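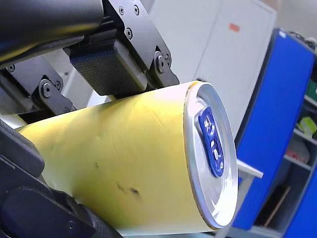 Please stop pausing before the lift, the reviewer had written against episode 854, as the model is learning to wait.

I read it at the start of the shift with my coat still on. The comment field on the Filline form holds two lines and the reviewer had used both. There was no name on it. Reviewers worked from the Dimitriou building on the other side of Stitden and signed with a two-letter code, and this one had left the code out.

I opened the recording. Approach, close, hold, lift, carry, place. The hold lasted slightly over a second. I opened the one before and it was the same. I went back through the block, and in every episode the fingers closed on the can, everything stopped, and then the arm rose. I had been doing it since I started in March, and I had not known.

The form had no way of replying to a comment. It had a box for operator notes, which attached to the next episode recorded, so I put my answer there. I wrote that the hold was used to confirm the grasp. Then I recorded 855 with the hold left in, so that there would be an episode for the note to attach to.

The job was simple to describe. Clellix wanted an arm that could take drinks cans out of a mixed shelf and stand them upright in a tray. The arm would learn from people doing it through the hand controls. Each operator recorded blocks of 24 episodes, then reset the shelf from a printed sheet that gave the position and angle of every item. The sheet was drawn up by a program, and some of the layouts were silly. We followed them all the same. An episode passed if the can arrived undamaged and the motion was clean. Clean was defined in the guide as free of needless movement. The guide did not mention needless stillness.

The yellow can was used more than the others. It had a blue tab, and the tab made it easy to tell which way round the lid was when the can lay on its side. By April it had a crease from the upper finger and a few scuffs lower down. Dented cans were supposed to be replaced at the end of each week. I had left this one in. A dent changes where the pad settles, and I thought the model should meet one before it was let loose in a shop. I had entered this on the replacement form under "other".

The reply was there after the break. The grasp could be confirmed from the current in the finger motors, the reviewer said, and this was logged at every step, so the operator had no need to confirm anything. Episode 855 had been marked as a fail.

I wrote on 856 that the operator could not see the motor current.

On 857 the reviewer said that the operator could feel it through the controls.

This was true in principle. The controls pushed back when the fingers met something. On our station the left handle had lost most of its push, and I had stopped expecting it. I looked up the fault report. I had filed it in my second week, and its status was "open, low". After that I had started to wait for the picture to settle. If the can did not shift against the pads, I lifted. The pause was the time it took me to look.

I put this in the notes to 858. It was too long for the box, and the end of it went on to 859.

Nothing came back for the rest of the block. I recorded without the hold. I dropped the can twice. The second time it rolled under the blue shelving and I had to get it out with a stick. Dropped episodes were kept, under a separate label, so I labelled them. Then I reset the shelf and ran the next sheet, which put the can behind a box with the lid facing the wall.

Towards the end of the shift a comment appeared on an episode I had already finished with. The reviewer asked how long the handle had been like that.

I gave the date of the fault report.

There was a gap, in which I assumed somebody was looking something up. Then the comment on the next episode said that the stations had been compared. Mine had the longest hold and the lowest rate of drops. The station by the door had no hold at all, and its drop rate was the highest on the project. The model had been trained on both. At test it sometimes held and sometimes did not, and there was no pattern to when, until the results were split by whether the can was dented. With a dented can it held.

I read that several times. I had not set out to teach it that. I went back to my own recordings and measured the hold, first on the clean cans and then on the yellow one. The hold on the yellow one was longer. I had been looking at the dent.

I asked in the notes whether the earlier episodes would be taken out.

The reviewer said that had been the plan. There was a script that trimmed stillness from the middle of a grasp, and it was due to be run on everything up to 1236, where the data set closed. The change would be slight. For now the script had been held back, and a second copy of the model would be trained on the untrimmed set, for comparison. The handle would be mended in either case.

It was mended two shifts later. I was sent home for the morning, and when I came back the left handle pushed as hard as the right. I closed the fingers on the can and felt them meet it. It was a small, firm knock in the palm. I lifted straight away, and the can came with me, and I put it in the tray.

The next episode I did the same. On the one after that I closed the fingers, felt the knock, and found that I had stopped. The can was lying across the pads at the angle the sheet asked for. It did not move. I lifted it and placed it and pressed save.

In the notes I wrote: hold present, handle working, operator habit. I left it to the reviewer to decide.

The comment came back before I had finished resetting the shelf. It said pass.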